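Doswood Shared Workshop
Pre-run safety checklist with comments: two-handed bench build ("Enia")
Checked by: Temitope Danladi
Builder: Lawal Jibrin
Date of check: 28 March 2024
Bench ref: 2855

General comment before the list proper. I have watched Enia grow from a box of finger joints into a pair of hands that will have a go at almost anything soft you give them, and I'm very fond of the thing, so please read what follows as coming from a friend! Lawal has done lovely work on the fingers. My remarks are mostly to do with the bits round the outside, which is where we tend to get careless once a build starts behaving itself.

1. POWER AND STOPPING

1.1 Stop button within reach of the person standing at the bench. OK.
Comment: It used to be behind the monitor, and in February I had to lean over everything to get at it. Much happier now. Please don't let the tea mug migrate in front of it.

1.2 Stop button tested with the arms moving slowly. OK.
Comment: Tested twice, once by me and once by Lawal. Both arms held where they were and didn't sag, although the left gave a small shudder as it stopped. Lawal thinks it's a setting and will look into it.

1.3 Power supply off the floor and labelled. OK, label needs redoing.
Comment: The marker has rubbed away so that it now reads "Adey". For anyone new, it's the spare from the old Adeyemi plotter and it belongs to the workshop, so it mustn't go home with anybody.

1.4 Speed limit set before the first run of the session. OK.
Comment: Set to 50 per cent. I'd like it left there for all the cloth and bag work until we've had a good long spell without a snag. I know it's dull to watch.

2. HANDS AND WRISTS

2.1 Fingers open and close without catching. OK.
Comment: Very smooth. I put a sheet of paper between each fingertip and thumb and had no tearing at all, which is a great improvement.

2.2 Wrist fasteners checked by hand, both sides. OK after attention.
Comment: One on the right took a quarter turn. Could we make this a habit at the start of each evening, and again after any run longer than 60 minutes?

2.3 No loose sleeves, lanyards or long hair near the bench. OK.
Comment: I took my own scarf off for this one, having been told!

3. TEST OBJECTS

3.1 Object is empty and has nothing sharp, heavy or breakable in it. OK.
Comment: Turn pouches out properly and feel along the seams. Coins hide in corners, and so do hairgrips.

3.2 Cords, straps and zips considered before the run. See comment.
Comment: A soft bag is a good choice of object because it forgives a poor grip, and I'd sooner see one of those dropped than anything else on the shelf. The cord is the part I worry over. A hanging loop can slip round a finger joint or a thumb without anyone noticing, and then when the hands move apart something has to give. Keep a close eye on it whenever the bag is lifted.

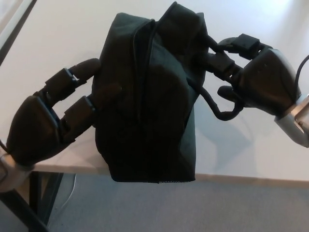
If a cord does catch, press stop first and then free it by hand, gently, working from the fingertip backwards. Please don't try to drive the arm out of the tangle. We did that with the Mitness kit bag and spent the rest of the evening hunting for a spring.

3.3 Object weight within the agreed limit. OK.
Comment: Up to 2 kilos between both hands. Nothing we've tried lately comes anywhere near it.

4. BENCH, CABLES AND FLOOR

4.1 Tabletop clear of tools before the arms are switched on. OK.
Comment: Good, and lovely to see. Screwdrivers live in the rack.

4.2 Arm cables have enough slack for the full reach. OK, watch.
Comment: Fine in every position I tried. I'd still like a soft tie further back on the right-hand one so that the slack stays where we put it.

4.3 Floor cables out of the walking path. NOT YET.
Comment: There's a white cable on the carpet by the table leg. It wants taping down or running along the underside of the table. I've left a roll of cloth tape on the bench for Lawal.

4.4 Bench steady when both arms move together. OK.
Comment: I leaned on each corner in turn and felt no rocking.

5. RESULT

Passed for supervised running, two people present, one of them beside the stop button. Item 4.3 to be put right before the next session, and the label in 1.3 whenever somebody finds a decent pen.

Builder's reply (L.J.): Thank you, Temi. Tape will be down tonight. I'll look at the shudder on the left arm at the same time, and I've moved the mug.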